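# "It's tidying, mostly": an afternoon at Rollik

*March 2022*

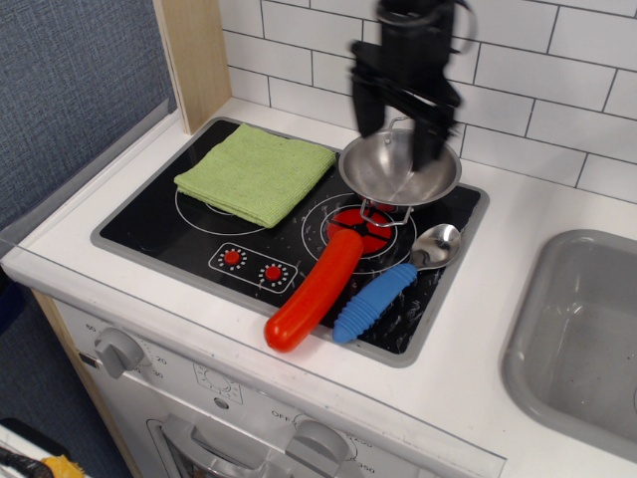 *The gripper at the silver pan on the play stove, with the green towel and the toy food alongside.*

I'd asked to talk to somebody who works next to a robot all day, and Rollik sent me to their kitchen operator – well, one of them. She's been there two years, and before that she packed orders at the Clendance warehouse across town. She made us both coffee in a real kitchen and then took me through to the small one.

"People hear 'robot job' and picture me writing code," she said. "I put a toy pan back on a toy stove. Then I do it again."

She was laughing when she said it, but she's clearly good at this. While we talked she kept glancing over at the cell, and twice she stopped mid-sentence to go nudge something. I asked what she was looking for. She had to think about it!

"Whether it's going for the rim or the handle, I guess. You get a feel. My old supervisor could hear a conveyor going bad, and it's like that."

When she started, the operators steered the arm by hand for every single try, and a good shift was 120 of them. Now the arm runs a lot of its tries without anybody steering, and one person looks after 2 cells. The target is 2,000 tries a week, and the week before my visit they'd logged 1,930. (She knew that number without looking it up. It's on the wall.)

So is it easier? "On my shoulders, yes. I used to go home and put ice on them." The trade is that the day is more broken up. She resets, watches, writes a note, resets the other one. Steering was tiring but you could sink into it, she told me, and she misses that a bit.

What bugs her most is the notes. Each failed try needs a reason picked from a menu, and the menu was written before anyone had spent a full day in front of a shiny pan. "There's 'dropped' and there's 'missed.' Half of what I see is somewhere in the middle." The operators asked for more choices and a free text box. They got the text box, and the new menu is supposed to come in May, when the Follanov software goes in.

I asked the question everybody asks, whether she's training her replacement. She didn't love it. Nobody on her team has been let go so far, she said, though when two people left last fall only one was hired. "I noticed. We all noticed." She'd like the company to say out loud what the plan is for three cells per person, or four.

Her own plan is the Admasu course, the evening one in robot maintenance. Rollik pays half. She wants to be the person who opens the gripper up when it sticks, and she's already allowed to swap the fingers.

Then one of the cells beeped, and she put down her coffee and went to see what it wanted.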